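Konstruktionselemente, Begleittext zu Einheit 4: Schraubverbindungen und Profile
Stand: 21. Februar 2018

Letztes Mal sind wir beim Innensechskant stehen geblieben, und genau da geht es weiter, denn an dieser unscheinbaren Schraube hängt erstaunlich viel! Der Kopf lässt sich versenken, der Schlüssel kommt von oben, man braucht also seitlich kaum Platz. Wer schon einmal mit dem Maulschlüssel in einer engen Ecke gearbeitet hat, weiß das zu schätzen.

Bei Gelenken kommt etwas Schönes hinzu: Die Verbindung soll halten und sich trotzdem drehen. Zieht man zu fest an, klemmt das Glied; sitzt sie zu locker, wandert das Spiel durch die ganze Kette bis zur Spitze. Passschraube, Bund und Sicherung gehören deshalb immer zusammen auf den Tisch (Skript Halvorsen, Kapitel 3).
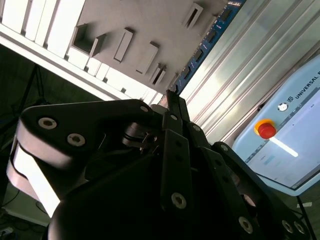 Nun zu den Aluminiumprofilen, meinem heimlichen Lieblingsthema. Ein Strangpressprofil ist leicht, steif und wunderbar gutmütig beim Umbauen: Nutenstein hinein, Winkel ansetzen, fertig. Rechnet bitte trotzdem nach! Im Beispiel Prurnard ist der Träger 1.000 mm lang, die Last greift bei 652 mm an. Gesucht sind Auflagerkräfte und größtes Biegemoment, die Last beträgt 258 N.

Zur Übung bei Edvin Westerberg: Skizziert ein Gelenk mit drei Gliedern und tragt jede Schraube mit Gewinde und Klemmlänge ein. Freihand reicht völlig, Hauptsache, die Drehachsen stimmen. Fragen zur Rechnung sammelt Isla Hoani vor der nächsten Einheit.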